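Wakel kitchen-counter subset: README, known faults

Status: held back from training since December. Contact: Margareta Stanciu.

Hand-held gripper recordings, utensil handling. Of 2165 episodes, 31 are flagged for finger slip: logged jaw width keeps closing after contact.

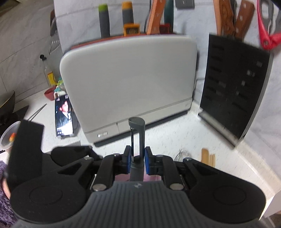
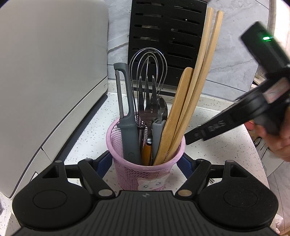

Countertop work. First: fingers closed on a dark gray handle. Second: pink mesh utensil holder, two grippers in view.

Cause: loose pivot on unit 2. Width values from that unit are unreliable. Drop rows where slip_flag = 1.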